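Home | Syllabus | Week by Week | Handouts | Reading List
Print this page | E-mail this page

Play Environments in Early Childhood
Handout 9: The Pretend Kitchen
Kenza Abou Zeid

Read this before the session and bring it with you. Last March half the group brought the handout on sand.

1. Why a whole session on a toy kitchen

The pretend kitchen is the most expensive thing in most preschool rooms and the least thought about. It gets bought, assembled on a Friday-feeling afternoon with one screw left over, pushed against a wall and stocked with whatever was in the cupboard. Then adults complain that the children "don't play with it properly." Properly, when you ask, means making soup.

Holthorpe, whose chapter is on the reading list, watched 26 children in one preschool room and sorted what they did at the play kitchen into cooking, serving, carrying and pouring. Cooking came last. Carrying things away from the kitchen came first, by a distance that will surprise only people who have never looked for the lemon at the end of the day.

2. Toy food versus loose fillings

Toy food comes already finished. A plastic pepper is a pepper in the morning and a pepper in the afternoon, and a four-year-old can turn it into a telephone but has to work at it. Loose fillings (beans, pasta, buttons for the older ones) have no shape of their own and take the shape of whatever holds them. Avcı calls these "fixed" and "running" materials and argues that a kitchen needs both. I agree with her, though I would have picked better names.

Fixed pieces are good for naming, sorting, shopping and arguing about ownership. Running materials are good for filling, emptying, guessing how much will fit and finding out. Small fillings are also a choking hazard, so none of this applies to under-threes, and with the over-threes an adult stays at the counter. Stays means stays.

3. Pouring

A pour asks for one hand to tilt and, usually, another to keep the receiving cup still. The child has to watch two openings at once and decide when to stop. Stopping is the hard part. Given 30 beans and a cup that holds 20-odd, most three-year-olds will deliver all 30.

A clear container helps, as the level can be seen going down. So does a narrow neck, up to the point where the filling jams, after which the bottle is shaken and the beans go everywhere. A wide cup forgives a lot. Keep other objects on the counter, but leave room beside the cup; Tumurov's advice to clear the surface completely makes for tidy observation notes and very dull play.
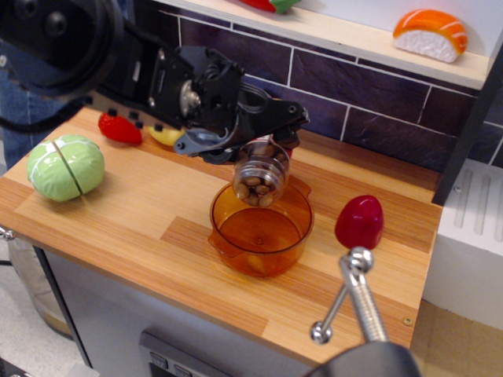

Fig. 1. Clear bottle tipped over an amber cup with a spout; toy strawberry, cabbage, pepper and lemon on the counter, nigiri on the shelf.

Note the mix in Fig. 1: brown beans or nuts as the running material, everything else fixed. Sushi and cabbage share a kitchen here without difficulty. Catalogs worry about matching sets far more than children do.

4. Before next session

Observe one play kitchen for nine minutes. Write down each object that leaves the counter and where it ends up. Do not tidy as you go — you will want to.

Then read Umero on spouts and handles, pages 100 onward. It is drier than it sounds, and it sounds fairly dry. Bring one question that is not about cleaning.

Back to top
Questions about this handout: see Kenza Abou Zeid after class
© Kenza Abou Zeid. Copy for classroom use only.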